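Taller de Volumen y Apilado. Apuntes de la unidad 3

Profesora: Suqin Zeng
Material: juego de bloques Samel, mesa blanca, cuaderno de cuadrícula

1. De qué trata la unidad

Trabajamos con la torre mínima: dos piezas, una encima de otra. Parece poco, pero con dos piezas ya aparecen las cuestiones que nos ocuparán hasta el final del curso: el apoyo, el centro de gravedad, la sombra y el contraste de color.

2. Vocabulario

Base: la pieza que toca la mesa.
Carga: la pieza que descansa sobre la base.
Superficie de contacto: la parte común entre las dos caras que se tocan.
Vuelo: lo que la carga sobresale respecto a la base.

3. Regla del apoyo

La carga se mantiene si la vertical que pasa por su centro de gravedad cae dentro de la superficie de contacto. En un bloque homogéneo, el centro de gravedad coincide con el centro geométrico. Si el vuelo supera la mitad del lado, la carga cae. Conviene quedarse bastante por debajo de ese límite - las aristas gastadas reducen el contacto real.

4. Colocación

Se pone primero la base, girada de modo que se vean dos caras laterales. La carga se baja en vertical y no se suelta hasta que toca. Arrastrarla sobre la base desplaza las dos piezas.

5. Color y sombra

Un cubo gris mate permite distinguir las caras por el tono, aunque el material sea el mismo. Para la carga usamos un color saturado, así la junta se lee bien en el dibujo. La sombra de la base se dibuja al final, con lápiz blando y sin contorno.

6. Ejercicio

Dibujad en el cuaderno una torre de base gris y carga azul. Marcad la superficie de contacto y repetid el dibujo con un vuelo de un tercio del lado. Entrega en papel a Fotis Michailidis, despacho 447.

Carga azul sobre base gris:

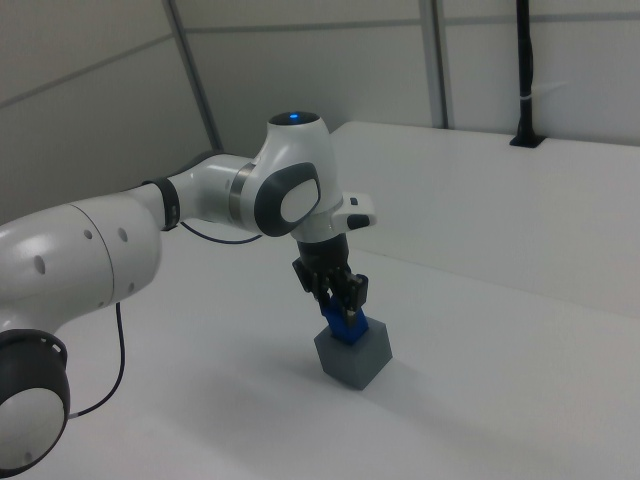
Yichen Shen preguntó si la regla del apoyo sirve también cuando la carga es más ancha que la base, y si en ese caso el vuelo se mide por un lado o por los dos.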